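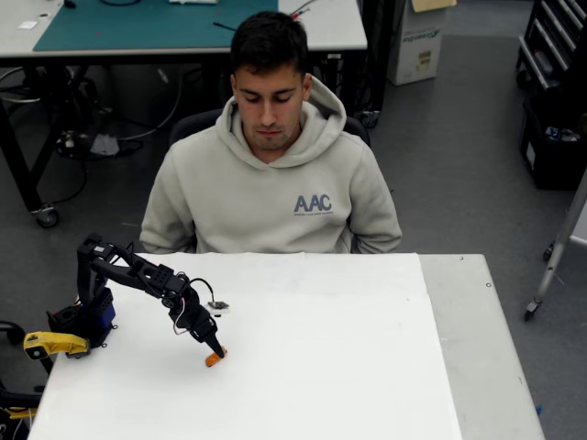

2 min read

8/17/20 – Pitching workshop notebook, Marus training facility

The session was devoted to the grip sensor fitted inside the Fluvex practice baseball. Mirta Insaurralde supervised the throws and Zulema Urrutia kept the log. The pitching machine was not used.

Four balls were prepared, two with the original seam cover and two with the revised cover supplied by Kvam. Each was weighed before the first throw and again at the close of the session. One of the original balls had gained weight and has been set aside for opening.

A total of 200 throws were recorded, all fastballs from the full distance. The spin reading was missing on 19 of them. Most of the missing readings came late in the session and from the same ball, which suggests a battery fault. The receiver was moved behind the screen at the midpoint, with no clear change.

Readings from the revised cover were steadier. Mirta notes that the seam feels slightly higher under the index finger and that a pitcher may adjust the grip without meaning to. This should be checked with catchers as well before the cover is approved for bullpen use.

The Trukivlow software closed twice during export. The raw files were saved, but the labels for the second set must be entered again by hand from Zulema's log.

Outstanding: replace the battery in the faulty ball; compare the spin values with those from June; ask Kvam for the seam height on the revised cover – the sheet sent with the shipment lists only the leather thickness.

Contact the workshop | © 2020 Marus | Back to top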